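The Well-Made Bed Returns to the Small Apartment
Oct 18, 2020

Households that have spent most of the year indoors are giving new attention to the bedroom, and in particular to the care of linens. The home studies program at Forna reports that enrollment in its laundry and bedding course, which opened in April with 37 places, now stands at 554.

The course is led by Visitación Benítez, formerly head of housekeeping at the Esstead hotel. Her instruction begins with the fitted sheet and proceeds to the small cloths that most households fold last, if they fold them at all. Participants work on the bed itself, smoothing each piece by hand before the first fold is made. 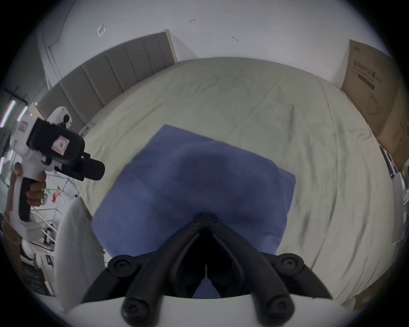

Should a small cloth be folded in halves or in thirds?
Thirds are preferred for a shallow drawer, as the folded piece can stand on its edge. Halves are sufficient for an open shelf.

Ms. Benítez also advises restraint in the matter of color. Pale greens, grays and soft blues may be washed together at low heat once they have been laundered separately a few times - a practice she followed at Esstead for many years.

The next session lasts 45 minutes and covers pillowcases and quilts. Registration closes 48 hours beforehand.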